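검색어를 입력하세요 검색 상세검색

4. 대기열 표시와 이탈

앞 절에서 매칭 규칙 자체는 다 설명했으니 여기서는 대기열 화면만 본다. 대상은 Gurnport의 경쟁 모드. 개발사 Sandlow가 제공한 클라이언트 로그 중 6월 분만 썼다. 그 전 달 로그는 형식이 달라서 합치지 못했음. 합치려면 이벤트 이름부터 다시 맞춰야 하는데 일정상 무리였고, 부록으로도 넣지 않는다.

참가자는 600명. 모두 경쟁 모드 배치를 마친 계정이고, 부계정으로 의심되는 것은 운영팀 쪽에서 먼저 뺐다. 어떤 기준으로 뺐는지는 우리도 일부밖에 모른다. 이 점은 한계에서 다시 적는다. 참가자는 두 서버에 나뉘어 있었고, 서버 간 이동은 막혀 있었다. 이동이 막혀 있었던 것은 실험 때문이 아니라 원래 그렇다.

조건은 네 가지. (가) 아무 표시 없음. 회전하는 닻 아이콘만 나온다. (나) 경과 시간만. (다) 예상 시간만. (라) 경과와 예상을 같이. 기존 클라이언트는 (라)에 가깝다. 다만 기존 것은 예상 시간이 한번 뜨면 끝까지 안 바뀌고, 우리 (라)는 갱신된다. 이 차이 때문에 기존 사용자 입장에서는 네 조건 모두 조금씩 낯설다. 낯설음 효과를 빼려고 첫 접속일의 대기열은 분석에서 제외했다. 제외해도 방향은 같았다.

그림 1. 올리브색 플라스틱 통의 뒤쪽 테두리 안쪽, 흰 탁구공 위로 손가락을 굽힌 검은색 로봇 손.

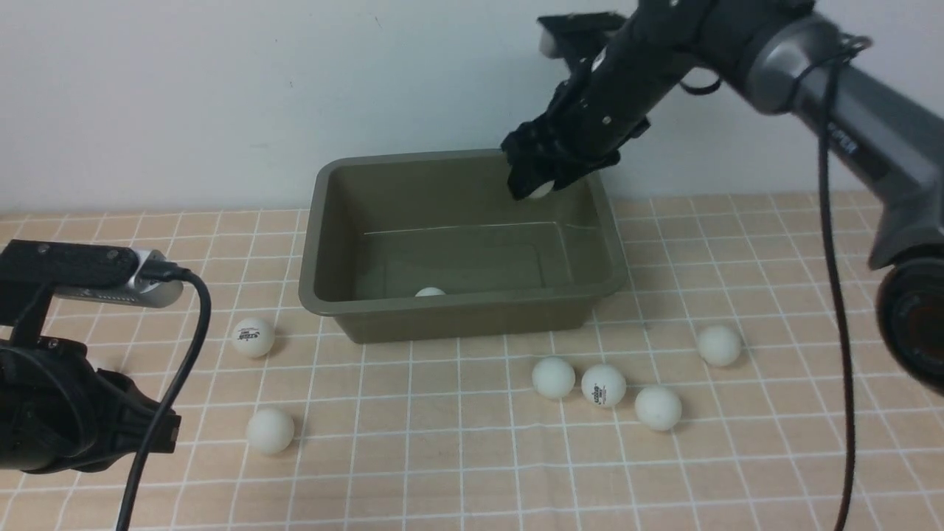

그러면 이탈은 어떻게 정의했는가? 대기열에 들어간 뒤 매칭이 성사되기 전에 취소 버튼을 누르거나 클라이언트를 종료한 경우를 이탈로 셌고, 접속 끊김은 따로 분류했다.

접속 끊김을 따로 뺀 데는 사연이 있다. 초기 집계에서는 한 서버만 이탈이 유난히 높게 나왔는데, 로그를 열어 보니 대부분이 네트워크 오류 코드였다. 플레이어가 나간 게 아니라 튕긴 것. 그래서 오류 코드가 붙은 종료는 전부 별도 열로 옮겼다. 오류 코드 없이 갑자기 끝나는 로그도 있는데 이건 이탈에 넣었다. 작업 관리자로 강제 종료하면 이렇게 남는다고 한다. 정전도 똑같이 남는다. 구분할 방법이 없음.

취소 후 곧바로 다시 대기열에 들어가는 경우가 생각보다 많았다. 이걸 이탈로 볼 것인가. 공동 분석을 맡은 Rónán Ó Riain은 이탈이 맞다고 했고, 나는 처음에 반대했다. 재입장은 대개 캐릭터나 배를 바꾸려는 것이고 게임을 그만두려는 것이 아니라고 봤기 때문. 결국 둘 다 돌렸다. 본문에는 재입장을 이탈에서 뺀 값을, 보조 자료에는 넣은 값을 싣는다. 재입장 여부의 기준은 90초. 취소하고 90초 안에 같은 모드 대기열에 돌아오면 재입장으로 친다. 다른 모드로 가면 이탈.

90초라는 값은 배 선택 화면에서 머무는 시간의 분포를 보고 정했다. 더 짧게 잡으면 장비를 꼼꼼히 고르는 사람이 이탈자로 잡히고, 더 길게 잡으면 잠깐 물 마시러 갔다 온 사람까지 섞인다. 딱 떨어지는 근거는 아니다. 값을 앞뒤로 흔들어 본 결과도 보조 자료에 있다.

4.1 결과

가장 먼저 눈에 띄는 것은 (가). 표시가 없으면 이탈이 가장 이르다. 짧은 대기에서는 다른 조건과 차이가 없다가 대기가 길어지면 벌어진다. 예상했던 모양이고 선행 연구에서 흔히 보고되는 모양이기도 하다. 기다림의 끝이 안 보이면 사람은 나간다.

(나)는 의외로 나쁘지 않았다. 경과 시간만 보여 주면 초조해져서 더 빨리 나갈 줄 알았는데, 중간 길이 대기에서는 (다)와 구별이 안 된다. 다만 인터뷰에서는 평이 나빴다. 행동과 말이 따로 노는 경우. 숫자가 올라가는 걸 보고 있으면 짜증은 나지만 이미 기다린 게 아까워서 못 나간다는 식의 답이 여럿 있었다.

(다)와 (라)는 예상 시간이 맞느냐 틀리느냐로 갈린다. 예상보다 일찍 잡히면 이탈이고 뭐고 볼 게 없다. 문제는 예상 시간을 넘긴 다음. (다)에서는 예상 시간을 넘긴 직후에 이탈이 몰린다. (라)에서는 몰리는 지점이 뚜렷하지 않고 넓게 퍼진다. 경과 시간이 같이 보이면 플레이어가 어긋남을 미리 눈치채고 마음의 준비를 하는 것 같다. 이건 해석이고, 로그만으로 확인할 수는 없다.

예상 시간 갱신도 문제였다. 갱신될 때 숫자가 줄면 아무도 불평하지 않는다. 늘어나면 불평한다. 당연한 얘기지만 늘어난 폭보다 늘어난 횟수가 더 크게 작용했다. 한 번에 크게 늘어난 쪽이 조금씩 여러 번 늘어난 쪽보다 덜 나갔다. 운영팀에 이 결과를 보냈더니 갱신 주기를 늦추는 안을 검토하겠다는 답이 왔다. 그 뒤는 모름.

서버별로 보면 인원이 적은 서버에서 조건 간 차이가 더 크다. 대기가 길어질 일이 많으니까 표시 방식이 영향을 줄 기회도 많다. 새벽 시간대만 따로 떼면 차이가 더 벌어지는데, 이 구간은 표본이 작아서 표에는 넣지 않았다. 새벽에 접속하는 사람은 원래 잘 안 나가는 경향도 있다. 그 시간에 켰으면 한 판은 하고 자겠다는 것.

파티로 들어간 경우는 따로 봐야 한다. 파티장이 취소하면 파티원 전원이 대기열에서 빠지므로 개인 이탈로 셀 수 없다. 여기서는 파티를 하나의 단위로 쳤다. 파티에서는 네 조건의 차이가 거의 사라진다. 음성 채팅으로 떠드느라 화면을 안 보는 듯. 친구 목록 로그와 겹쳐 보려 했으나 개인정보 검토에서 막혔다.

그림 2. 옅은 베이지색 상판과 흰색 격자선.

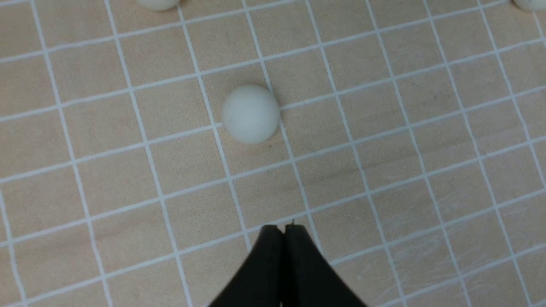

Fionnuala Hanrahan은 이 절의 초고를 읽고, 예상 시간이 틀렸을 때의 이탈을 표시 방식의 효과로 읽어도 되는지 모르겠다고 적어 보냈다. 예측이 자주 틀리는 시간대에는 매칭 품질도 함께 나빠지고, 플레이어는 그걸 경험으로 알고 있으니 숫자와 상관없이 나갈 수 있다는 지적이었다.

맞는 말이다. 그래서 직전 판의 실력 차를 공변량으로 넣고 다시 돌렸다. 계수는 줄었지만 방향은 그대로. (다)에서 예상 시간 직후에 몰리는 모양도 남아 있다. 다만 직전 판 하나로 매칭 품질에 대한 기억 전체를 대신할 수는 없고, 그 점은 인정한다. 최근 여러 판의 평균을 쓰는 안도 해 봤는데 복귀 유저의 값이 비어서 표본이 한쪽으로 쏠렸다.

4.2 화면 구현에서 생긴 일

방법에 넣기엔 지저분하고 빼자니 재현하려는 사람이 고생할 것 같아 여기 적는다.

대기열 화면의 글꼴과 배경은 Giltitex로 묶어서 배포했다. 처음 배포본에서는 (나)와 (라)의 숫자 폭이 고정이 아니어서 초가 바뀔 때마다 글자가 좌우로 흔들렸다. 사소해 보여도 흔들리는 숫자는 눈에 걸린다. 참가자 신고로 알았고, 폭 고정 글꼴로 바꿔 다시 배포했다. 수정 전 로그는 버림. 아깝지만 조건 사이에 흔들림 유무가 섞이면 뭘 재는지 알 수 없게 된다.

또 하나. (가)의 닻 아이콘이 저사양 기기에서 가끔 멈췄다. 멈춘 아이콘은 클라이언트가 죽은 것처럼 보이므로 (가)의 이탈을 부풀릴 수 있다. 프레임 로그가 있는 계정만 골라 멈춤이 있던 대기를 빼고 다시 계산했더니 (가)의 값이 약간 내려갔지만 순위는 안 바뀌었다. 본문 표는 뺀 뒤의 값이다.

알림음은 네 조건 모두 같게 했다. 매칭이 잡히면 뱃고동 소리. 소리를 끄고 창을 내려 둔 사람이 얼마나 되는지는 모른다. 창이 뒤에 있으면 어떤 표시든 안 보이는데, 창 활성 여부가 로그에 없다. 다음에는 꼭 넣어야 함. 이게 이번 연구에서 제일 아쉬운 부분이다.

인터뷰는 Ó Gríofa에 맡겼다. 질문지는 우리가 썼고 진행과 전사는 그쪽에서 했다. 인터뷰 대상은 조건마다 고르게 뽑았는데, 응한 사람이 대체로 플레이 시간이 긴 쪽이라 가볍게 하는 사람의 목소리는 적다. 앞에서 (나)에 대한 평이 나빴다고 한 것도 이 점을 감안해서 읽어야 된다.

4.3 한계

부계정 기준을 다 모른다는 것. 앞에 썼다.

한 게임, 한 모드만 봤다는 것. Gurnport는 한 판이 긴 편이라 대기를 참을 이유가 크다. 판이 짧은 게임이면 같은 대기도 훨씬 길게 느껴질 수 있고, 결과를 그대로 옮기면 안 된다. 스포츠 게임처럼 친선전과 순위전을 오가며 하는 경우도 마찬가지.

기간이 한 달뿐이라는 것. 그 사이 밸런스 조정이 있었고 조정 직후 대기열이 짧아졌다. 조건은 계정별로 무작위 배정이라 비교 자체는 괜찮다고 보지만, 긴 대기의 표본이 그만큼 줄었다.

그리고 이탈한 사람이 그 다음에 뭘 했는지는 보지 않았다. 다른 모드로 갔는지, 게임을 껐는지, 껐다면 언제 돌아왔는지. 개발사가 정말 궁금해하는 건 이쪽일 텐데 이번 동의서 범위 밖이었다. 후속에서 다룰 생각이고, 동의서 문안은 이미 고치는중이다.

표시 방식만 놓고 권할 것을 하나 고르라면 (라)에 가깝게 가되 예상 시간은 자주 바꾸지 않는 쪽. 인원이 적은 서버부터 바꿔 보는 게 낫다. 차이가 드러나는 곳이 거기다. 정확한 초 단위 대신 구간으로 보여 주는 방식은 시험하지 못했다. 구간의 폭을 어떻게 잡느냐에 따라 전혀 다른 결과가 나올 수 있어서 조건을 따로 짜야 한다.

표와 회귀 계수는 다음 절에 몰아 둔다.

공유 4 댓글 2

함께 읽은 글
경쟁 모드 배치전의 길이와 초기 이탈
패치 직후 매칭 실력 차의 변화
파티 단위 매칭에서 취소 권한은 누구에게 있는가
로딩 화면의 도움말은 읽히는가
복귀 유저의 순위 보정에 관한 메모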